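Robots Learn to Fear the Cable

Femetby's Humevville lab reports that robots get better at wiring when they are made to watch themselves fail. The method, Altow, replays botched plug-ins during training. 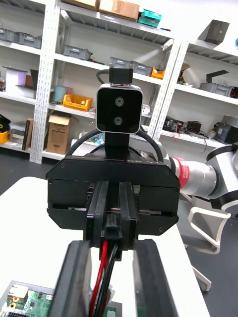

Two grippers face off across the table at Humevville.

Altow needed 340 failed attempts. The robots supplied them without complaint.

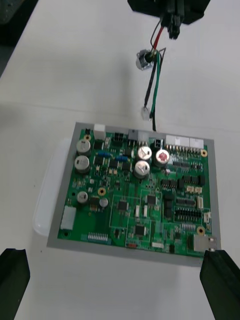
A circuit board between the fingers, with a connector plug dangling from its wire.

Success on the lab's connector test rose by up to 14 points, with 3 plug shapes still winning most rounds.

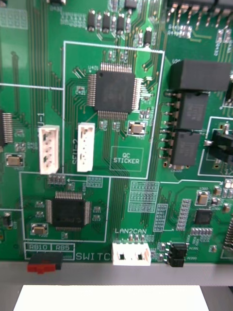

Altow also scores where a gripper hesitates. Labels are no help to it, so "LAN2CAN" and "QC STICKER" are just more white marks on green. Code is due in February.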